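Save files gone after moving Arkudel to a new drive
Posted in: Games help > PC > Saves and settings

Seren Gwilliam
Hello all, and sorry in advance for the long post, I do tend to go on a bit. I've been playing Arkudel since December, mostly in the evenings once the house has gone quiet, and I've put 127 hours into one save on the Landeg map. My old drive was getting full, so last night I moved the game across to a new one using the Zorka launcher's own "Move game" button. It took ages but it said it had finished without any errors, and the game starts up perfectly well.

The trouble is that when I press Continue it's greyed out, and the Load screen is empty. All my settings have gone back to how they were on the first day as well (the music is very loud again!). I haven't started a new game, because I was frightened of overwriting something. The old drive is still plugged in and I haven't deleted anything from it. Have I lost the lot? I'd be very sad about my harbour, it took me weeks to get the ferries running properly.

Windows 11, Zorka launcher fully up to date, no mods apart from the Drilter map pack.

Drilter_fan_65
had this too. reinstall it, worked for me

Ewurabena Nartey
Hello Seren, and please don't reinstall just yet! I'm sure it worked for the poster above, but the uninstaller has a tick box for "remove local data" and it's very easy to go past it without noticing, and then you really would be in a pickle. You were quite right to leave New Game alone.

The good news is that your saves are very probably sitting where they always were. Arkudel keeps them in a profile folder, and the name of that folder is made partly from the place where the game is installed. When you move the game, it looks for a profile with the new name, can't find one, and makes a fresh empty one. That would explain why your settings went back to the beginning too. I went through the same thing myself when I changed drives, and I had a horrible half hour before I worked it out, so you have all my sympathy.

Close the game and then close Zorka completely (right-click it in the tray by the clock and choose Exit, as the little cross only hides it). Open your Documents folder, then Arkudel, then Profiles. You should find two folders with long names made of letters and numbers. Sort them by date. One will have been made last night and be nearly empty, and the other will be much bigger. Mine had 293 files in the old one and four in the new one, so it was fairly plain which was which.

Copy the big folder somewhere safe first, a memory stick or the desktop will do. Then go into the big folder, copy the folder called Saves and the file called settings.cfg, and paste them into the new one, saying yes when it asks about replacing things. Start Zorka again, and before you press Play, go into the game's page and switch cloud saves off for the moment. If you leave it on, it may decide the empty profile is the proper one and send that up instead. Once you've loaded your game and had a look round your harbour, save it under a new name, come out, and turn the cloud back on. It'll ask which copy to keep and you want Local.

With the Drilter pack you may get a warning about missing map pieces the first time you load. If so, just go to Extras, untick the pack, tick it again and restart. It re-reads its list and the warning goes away. Mine complained about 1,244 missing pieces, which gave me quite a turn, and every one of them was there after the restart. 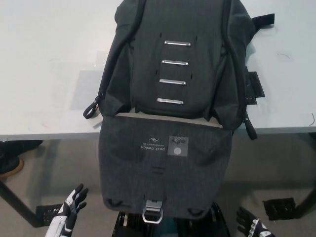 Seren Gwilliam
Thank you so much, that's so clearly put. Before I start, can I delete the old copy of the game from the old drive once the save loads, or does Arkudel still need something from there?

Ewurabena Nartey
Once the save loads from the new drive you can delete the old game folder, as the game doesn't look there any more. I'd keep the old profile folder in Documents for a week or two though, just until you've played a few evenings and you're happy that everything is as you left it. It's only small. If Zorka still lists the old drive, go to Settings, then Game Locations, and take it off the list so that updates don't try to go there.

Seren Gwilliam
Lovely, I'll do it after tea and leave the launcher's cloud setting off until I've saved under a new name. Two folders in Profiles, just as you said, and the older one is enormous!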